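Section 4: Preparing and Folding Garments on the Bed

4.1 Purpose of this section

This section sets out the method for folding outerwear and knitwear before it is placed in the Clovix under-bed storage case. It applies to both case sizes. Residents of Clarkau House who have been issued a case with their room should also read the storage rules in Section 6.

The case is designed to be filled flat. Garments that are rolled or pushed in at the corners place strain on the zipper and may prevent the lid from closing evenly.

4.2 Before you begin

Make the bed fully and smooth the bedspread. A quilted bedspread is suitable as a folding surface and does not need to be removed. Printed and light-colored bedspreads show lint readily, so brush dark garments outdoors or over a hard floor before laying them down.

Empty all pockets. Check that each garment is clean and completely dry.

CAUTION: Do not store damp fleece or knitwear. Moisture held in a closed case can cause odor and mildew, and may mark other items stored with it.

You will need:
the storage case, open and placed on the floor beside the bed
one Honkanen divider sheet for each layer
a lint brush
the contents card supplied in the lid pocket

4.3 Folding a fleece or knit garment

1. Lay the garment on the corner of the bed nearest to you. Working at the corner allows you to reach two sides of the garment without leaning across the mattress.

2. Find the lower edge and let it hang a short way past the edge of the mattress. Spread the remainder toward the middle of the bed.

3. Close any loose fastenings. Hook-and-loop strips must be pressed shut along their full length before folding. An open strip will catch on knit fabric and on quilted stitching.

NOTE: If a flap has curled back on itself, flatten it by hand first. Do not pull on the flap to straighten the garment.

4. Take hold of the hanging edge and draw it gently toward you until the larger creases lift out.

A dark garment spread over a pale floral quilt is easy to check at this stage, as its outline stands out clearly against the bedding. Look along the stitched straps or pocket panels and at any folded flap, and correct anything that is turned under before you continue.

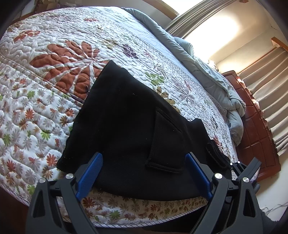 5. Lift the hanging edge back onto the bed. Turn it under once if it is uneven.

6. Fold each side toward the center line. Sleeves, where present, are laid straight down over the body of the garment.

7. Fold from the bottom upward, in halves for the standard case or in thirds for the narrow case. The finished fold should measure no more than 15 inches across.

8. Press down with the flat of both hands to release trapped air. Do not kneel on the garment.

4.4 Loading the case

1. Place the heaviest garments in the bottom layer, with the folded edges facing the handle.

2. Cover each completed layer with a divider sheet.

3. Stop when the contents reach the fill line. The total load must not exceed 18 pounds.

4. Enter the contents on the card and return it to the lid pocket.

5. Close the zipper slowly, holding the two sides together ahead of the slider — never force it around a corner.

CAUTION: Keep hook-and-loop fastenings away from the mesh vent. Damage to the mesh caused by fastenings is not covered by the Veltton care plan.

4.5 Care of the bedspread after folding

Shake the bedspread once the case has been closed and remove remaining lint with the brush, following the direction of the stitching. If a thread has been pulled, do not cut it. Ease it back from the underside with a blunt needle, or report it to the linen office.

Stored garments should be taken out and aired each May.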